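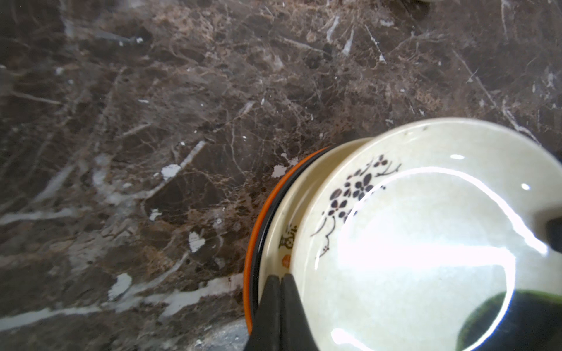
Marble is a lovely stone that holds a grudge. Keep lemon, vinegar and wine off it, and forgive yourself in advance.

- **Daily wipe.** Warm water, a drop of dish soap, soft cloth. Dry it or enjoy the streaks.

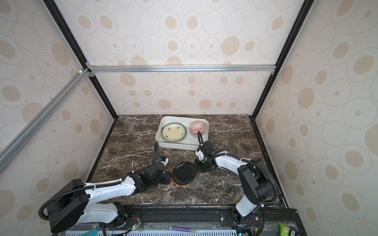 - **Oil stains.** Baking soda and water, mixed to a paste. Cover with plastic wrap and leave it up to 21 hours. Yes, on the one counter you need.
- **Crumbs.** Dark stone hides them, pale trays tell on you. Shake out before washing.
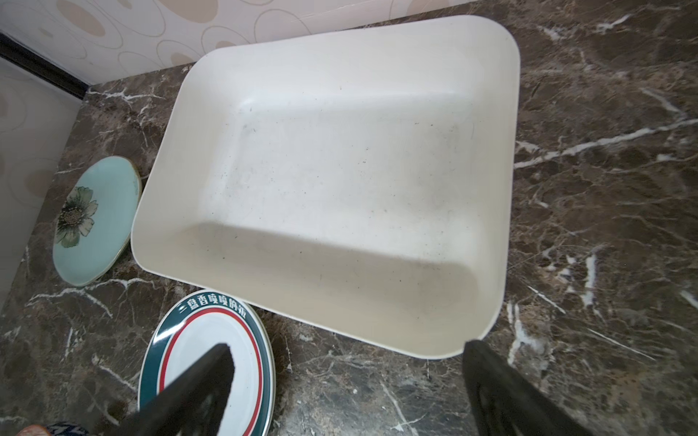 ## Plates

Wash gold rims by hand. My dishwasher ate 3 before I took the hint.

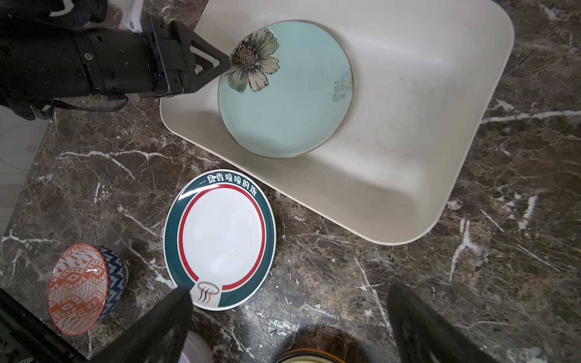

*Flowered plate in the basin, on dark marble.*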